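Jan 20, 2022 — sim collection, living room set, two-arm base

Picked up from Cempaka's December notes. Aim for this batch is tabletop pick and place with randomised wall, floor and ceiling textures, teleoperated, both arms logged. Target is 3000 episodes across all operators. Layouts are drawn by Cutodico from the Panus object list; operator gets a text prompt and a fixed time limit of 42 s.

Texture set for this session: grey speckled walls, brown ceiling panels, orange-brown wood floor. Speckle does not repeat cleanly at the corners. Left as is, the policy should not care.

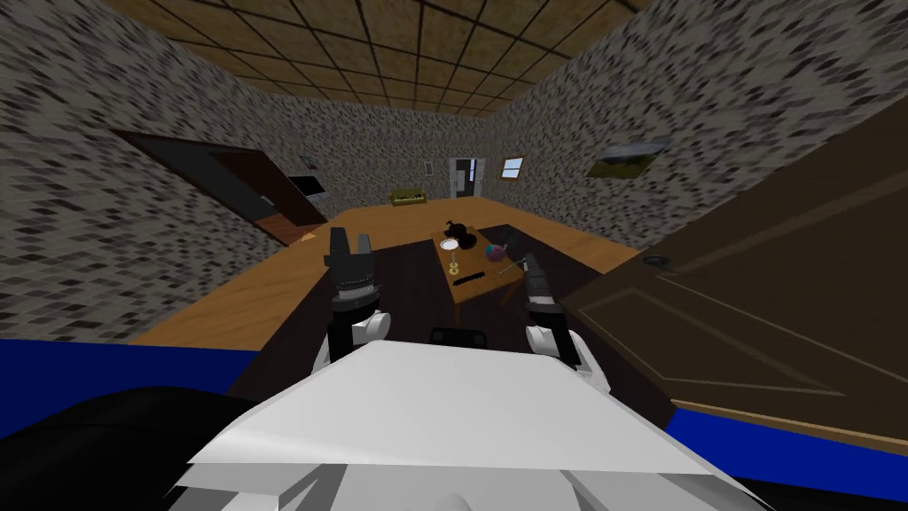

Start pose keeps both grippers up by the table. Dirk Sperling wants the start pose jittered more than it is. At present the first 20 frames of every episode look nearly identical and the last model learned to wait them out. Proposal: trim in the loader and leave the raw logs alone. Need to check the trim does not shift the action labels against the images — it did last time.

Prompts naming an object by colour and shape are fine. Prompts using "left of" are ambiguous when the base is turned, and operators resolve them differently. Cempaka Pangaribuan to rewrite these relative to the robot. Until then, tag as `spatial_ambiguous` and keep them out of training. 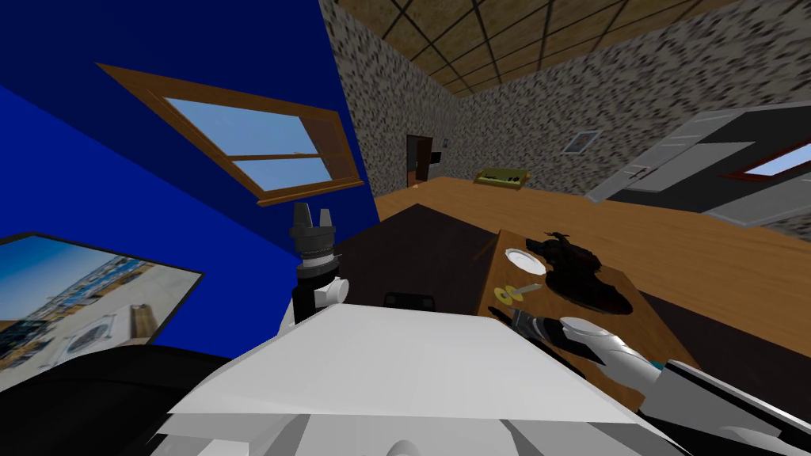

Camera roll is now logged per frame in the Bavadley exporter. Previously it was written once per episode, no use at all for any run where the view tilts. Old logs can't be fixed, only re-rendered from saved state. Laitinen has the disk space, ask before starting.

Thin objects remain the weak point. Contact solver at the default step lets the fingers pass into anything narrow, and the grasp is then marked good on finger distance alone. Changed the check to need contact on both pads for 2 s. Expect the success rate to drop.

To do:
- rerun the success check on existing logs
- start pose jitter, values from Dirk
- loader trim, with a label alignment test
- a few failed episodes kept per layout, unedited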